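Home | Mortgages | Visits | Contact

Visit Report: Onishi Loan Servicing Center, Arimholm 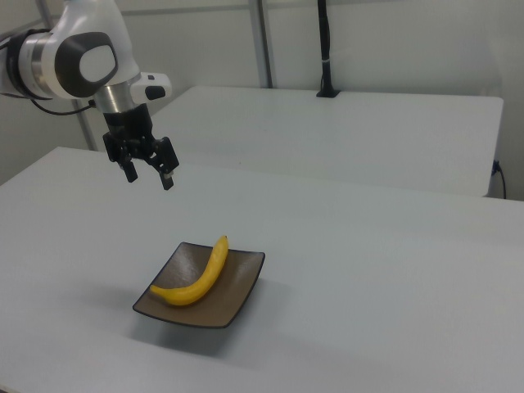 Arm with two-finger gripper.

Print this page | E-mail this page

The July open day covered escrow accounts after closing. Hiyori Chiba led a group of 12 through the annual analysis: projected tax and insurance bills, required cushion, resulting monthly payment. Shortages are spread over the following year unless the borrower pays in full.

Jingyi Gu handled questions on insurance renewals — mostly late invoices. Her team of seven matches each invoice to a loan number before payment. Two reviewers check any bill that differs from the prior year's.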